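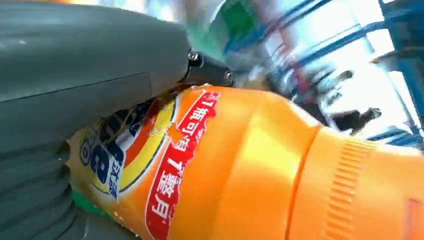

현장 이야기 > 로봇·자동화 > 인터뷰

8월 / 글 니루파르 아사디

베렌의 시험실에 들어가자마자 토마스 오닐 씨가 제일 먼저 내민 건 커피도 명함도 아니고 휴지였어요. "바닥 조심하세요, 아직 세제가 덜 닦였을 거예요." 일주일 전에 터진 일인데 신발 바닥이 정말로 쩍쩍 달라붙더라고요!

오닐 씨는 여기서 세제나 음료 같은 병 제품을 집어 옮기는 로봇 팔을 돌보고 있어요. 손가락 안쪽에 말랑한 주름 패드가 달린 그리퍼인데, 제어 프로그램은 '지티츠'라고 부릅니다. 사고는 오후 3시가 조금 안 됐을 때 났다고 해요.

"병을 잘 잡았어요. 들기도 잘 들었고요. 그런데 내려놓으라는 신호가 갔는데 손가락이 안 벌어지는 거예요. 오히려 더 조이더라고요. 뚜껑이 퍽 하고 날아갔죠."

무섭지 않았냐고 물었더니 한참 웃으시더니 이러시네요. "무서운 건 그다음이었어요. 제가 손을 넣으려고 했거든요. 병이 아까워서요. 참 바보 같죠."

그때 옆에서 미트라 파크자드 씨가 비상 정지 버튼을 눌렀답니다. 파크자드 씨 말은 좀 더 단호했어요. "멈춘 것처럼 보이는 로봇이 제일 위험해요. 힘은 그대로 걸려 있는데 움직임만 없는 거니까요. 토마스 손목이 패드에서 한 뼘 거리였어요." (이 대목에서 오닐 씨는 창밖만 보셨어요.)

원인을 찾는 데는 이틀이 걸렸습니다. 처음엔 다들 프로그램 탓을 했대요. 기록을 5번이나 다시 돌려 봤는데 명령은 멀쩡하게 나가 있었고요. 결국 범인은 손가락 관절 쪽 케이블이었어요. 팔이 꺾일 때마다 조금씩 쓸려서 피복이 벗겨졌고, 위치 신호가 띄엄띄엄 끊겼던 거죠. 그리퍼는 자기가 아직 덜 잡은 줄 알고 계속 힘을 준 거고요.

"불쌍하지 않아요? 걔는 열심히 한 건데." 오닐 씨 말에 파크자드 씨가 바로 받아쳤습니다. "불쌍하긴요. 신호가 끊기면 힘을 빼게 돼 있어야지, 그 설정이 빠져 있던 건 우리 잘못이에요."

그래서 뭐가 바뀌었는지 여쭤봤어요. 우선 신호가 끊기면 그리퍼가 더 조이지 않고 그 자리에서 경보부터 울립니다. 그 뒤에 사람이 병을 받치고 천천히 압력을 빼는 순서고요. 잡는 힘의 상한은 40뉴턴으로 묶었대요. 케이블은 여유를 두고 다시 돌려 감았고, 교대할 때마다 2명이 같이 확인합니다. 혼자서는 작업 구역에 손을 못 넣게 했고요. 저도 구경하다가 무심코 몸을 기울였는데 두 분이 동시에 "뒤로요!" 하셔서 깜짝 놀랐어요.

아직 마음에 걸리는 것도 있다고 해요. 표면이 매끈한 병은 약하게 잡으면 돌아가 버리고, 세게 잡으면 라벨이 밀린다는 거예요. 오닐 씨는 패드 재질을 바꿔 보고 싶어 하고, 파크자드 씨는 잡는 위치부터 다시 보자는 쪽이라 제가 있는 동안에도 둘이 꽤 티격태격했습니다.

새 패드는 렌뎀포트에서 다음 달에 들어온다고 하네요. 그때 또 와도 되냐고 했더니 오닐 씨가 그러시더라고요. "오세요, 대신 버려도 되는 신발 신고요."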